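Club talk, Plomine room, Sunday. Keep to 16 min!!

Slide 1. Who we are. School robotics club, second year, Carkano build. Task = towel folding. Say why towels are hard: soft, no fixed shape, corners hide.

Slide 2. Numbers. 169 folds recorded so far, target 953. Don't apologise for the gap, just move on. Teal towel on a cream sheet, black fingers closing on it from both sides. Pause here, let them look. 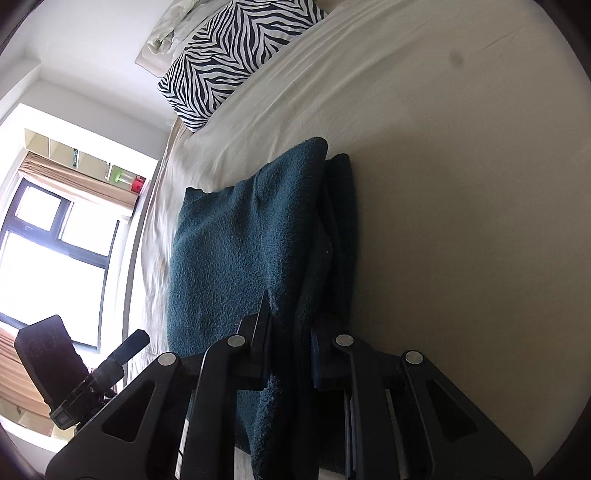 How long does one fold take to record?
Two minutes if you count the reset.

Slide 3. What went wrong. Grønli group used thin cloths, slipped alot. We switched to terry. Labels got mixed up in Febuary, mention quick.

Slide 4. Next: Zoltberg meet. Need more hands for labeling, sign-up sheet by door. Questions.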